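I get the same handful of emails about the holiday let every week, so I've put my answers on one page.

**Where is it?**

Prellow, up the hill behind the old harbour. Satnavs like to send you to Sternach – ignore them and follow the brown signs.

**Can I bring food and drink with me?**

Please do! The nearest shop shuts early, and in February it hardly opens at all. I leave milk and bread, and the rest is up to you.
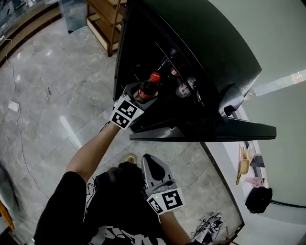
Ice trays live in the drawer by the sink, along with the bottle opener (please put it back, I've bought so many).

**How much is it?**

£139 a night, or £248 for two. Dogs are £20 per stay, however many nights you book.

**Is there wifi?**

There is, and it's fine for films. The password is on the card by the kettle.
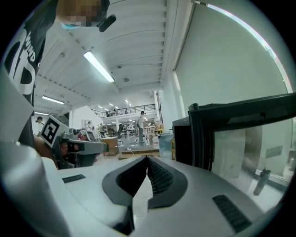 Phone signal is another matter – walk up to the gate if you need to ring someone.

**Can I check in early?**

Usually, yes. Message me the day before and I'll see how the cleaning is going.

**Do you take bookings for next summer?**

From 26th August, first come, first served.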